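Mesa Vidmar de Urkstead
Mesas y escritorios > Tableros claros

Hay muebles que uno compra con prisa y muebles que acaban quedándose en casa durante tres mudanzas, y la mesa Vidmar la pensamos para que fuera de estos últimos. Nació en nuestro taller de Nitedport porque Gwendolyn Pennington, que dibuja casi todo lo que hacemos, necesitaba una mesa grande para trabajar por las mañanas y cenar por las noches, y las que encontraba eran demasiado oscuras, demasiado frías o demasiado delicadas para dejar encima una taza sin pensarlo dos veces. ¡Así que la hizo ella!

El tablero es de un tono beige pálido, con la veta fina y ondulada a la vista, y alterna líneas tostadas algo más oscuras con bandas suaves de color crema. Nos gusta esa veta con movimiento, que le da vida a un mueble tan sencillo y que, dicho sea de paso, disimula bastante bien las migas del desayuno. El acabado es liso y ligeramente brillante, lo justo para que la luz de la ventana se pose en él sin molestar a quien está leyendo o escribiendo.
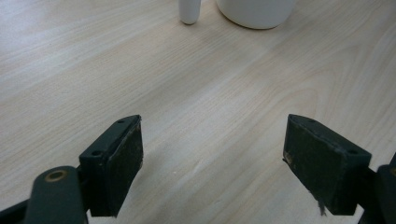
Para el día a día basta un paño suave humedecido con agua templada y, después, otro seco, siempre siguiendo el sentido de la veta. Si se ha quedado una mancha de café de la noche anterior, añada una gotita de jabón neutro y tenga un poco de paciencia. No use estropajo, ni productos con amoniaco, ni esas esponjas blancas que prometen maravillas y que nos han dado ya más de un disgusto. Y con las ollas recién sacadas del fuego, un salvamanteles, por favor.

La mesa se entrega con las patas desmontadas y todos los tornillos en una bolsita de tela. Entre dos personas se monta en una tarde tranquila (con una sola también se puede, pero conviene tener a alguien cerca para darle la vuelta). Deje los tornillos algo flojos hasta que las cuatro patas estén en su sitio y apriételos al final, con la mesa ya apoyada en el suelo.

Largo: 200 cm
Peso máximo repartido: 260 kg
Acabado: liso, ligeramente brillante
Tono: beige pálido con veta tostada y crema
Plazo de entrega: 19 días laborables
Colección: Dristudik

Si duda entre este tono y otro de la colección, escríbanos y le mandamos una muestra pequeña para que la vea en su casa, a distintas horas, que es como de verdad se decide un color. De las muestras se encarga Ansel Quintanilla, y a él puede preguntarle también por los bancos a juego, que volverán a estar disponibles en marzo.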